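Subject: Re: [skustine-obs] variable star night, what to bring
Date: 29th October

Hi all,

Thanks for the quick answer on the target list. Quoting the bit I want to pick up on:

> We lost most of the April run to haze, so I'd like to go
> back to the same Cepheid field and get at least 50 usable
> frames this time. Is the Caltico mount free, or has Sikham
> still got it? Also, can we please agree on one exposure
> length before we get up there?

Sikham still has the mount, but they're happy to hand it back next week, so that's fine by me. I'd go with 21 seconds for everything. I know that sounds fussy, but I went back through the April frames last weekend (all 345 of them, with a lot of coffee) and only 81 were any good – and the brighter comparison star was saturated in nearly every one of the longer exposures. Such a shame, because the tracking was lovely that night!

I also tried fitting the light curve with what we have. The period comes out close to the catalog value, but the rising side has a big hole in it, right where the star brightens fastest. So if the clouds let us choose, I'd start early and stay on that one field until it gets too low. The Mekonnen people have offered to cover the second half of the night from their site, which would help a lot (they're farther west, so they get it later than we do).

A few things before we go:

1. Please set your laptop clocks the same afternoon. Mine had drifted badly last time and I spent ages fixing the timestamps.

2. Flats at dusk, same filter, and don't touch the focus afterward.

3. Warm shoes! The platform at Skustine is bare concrete and my toes gave up well before midnight.
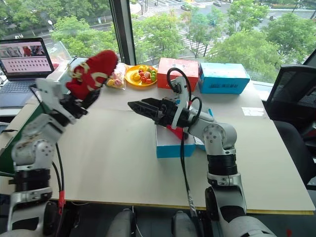 4. Red flashlights only once we're set up. I have two spares if anyone needs one.

5. Upload the raw frames as well as the calibrated ones – I'd like to run the photometry again with a smaller aperture.

If you can't make it but want to help with the reduction, write to me off list and I'll send you the folder link.

Clear skies!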